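Vernoto Kitchen Bench Kit for School Robotics Clubs

Supplied by Odberg Education
Suitable for: secondary clubs, college project teams and competition practice

The Vernoto Kitchen Bench Kit provides student teams with a household work area on which to practise picking up, moving and putting away everyday items. It was developed with the robotics club at Wurkarow College, whose members asked for a practice area that resembled a home kitchen in both its layout and its clutter.

The kit is intended for teams that have completed basic arm control and are ready to work among objects of differing shape, weight and finish. Appliances in the kit are used as obstacles and remain unplugged during student exercises.
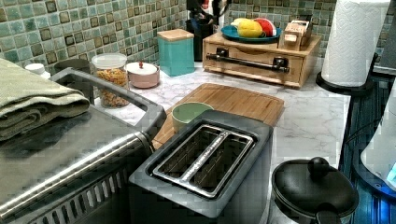

Each kit is assigned to one team of up to eight students. Clubs with larger enrolments may book a second kit for the same term, subject to availability. The supervising teacher receives a printed guide, a set of task cards and a log book in which students record each attempt.

Soft goods

Plush food is provided for early sessions. The set includes a pineapple, a watermelon slice and a peeled banana, which may be presented together on the teal plate. Students should begin with one item and add the others once the team is satisfied with its approach path. Plush items may be washed by hand and must be fully dry before they are returned to storage.
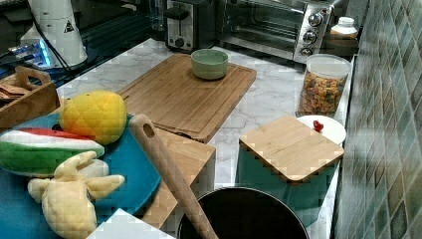

Task cards

The guide contains nine task cards in order of difficulty. The first four deal with single objects on a clear board. Later cards introduce neighbouring objects and long, rigid items such as a dark bronze towel bar, for which students must choose a grasp point and allow for the mounting post. Teams using a wrist camera are asked to save one still for each attempt and to note the finger opening in the log book.

Entries in the Tedesco Cup household category may be prepared using cards 5 to 9. The judges accept the Vernoto log book as evidence of practice.

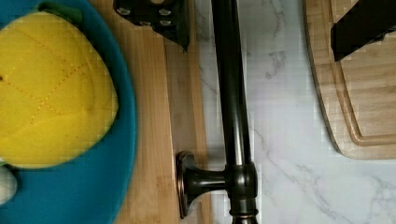 Ordering and loan terms

Purchase price: $500 per kit, excluding delivery
Loan period: one school term
Bookings for the following year open in October

The robot arm, gripper and controller are not included. Replacement plush items, boards and plates may be ordered separately. Damaged items should be recorded on the return form and packed with the kit.

Enquiries from schools and clubs should be directed to Iwona Baran, Program Coordinator, Odberg Education.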